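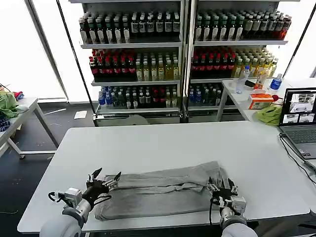

December 28, 2020

Slept until nine, the great reward of the season. The Christmas Eve service from Stetum has now been watched 3647 times, and I suspect 80 of those are my mother trying to find the part with my solo. It starts at minute 32. I have told her this by phone, by text and once on the back of an envelope.

Our pastor is taking the week off, so the sermon yesterday came from the man at the big church in Bassey, the one with the book deal and the teeth. He preached on humility for an hour. He mentioned the book four times. I took notes anyway, and the bit on Simeon waiting in the temple was good, which annoyed me, as I had settled in to dislike the whole thing. His wife gave the closing prayer and was better than he was in a quarter of the time. I'd buy her book.

I still owe the Plillar newsletter 600 words on "What This Year Taught Me." So far I have the title and a sentence about sourdough. I promised it back in November, when the end of December seemed like something that might not happen.

Walked to the mailbox after lunch. One card, from the cousins in Hukska, with a verse from Lamentations on the front. I've put it on the piano next to the glitter camel.

Leftover ham again. Read two chapters of Ruth and fell asleep in the chair before the barley was in. Must call Mother back about minute 32.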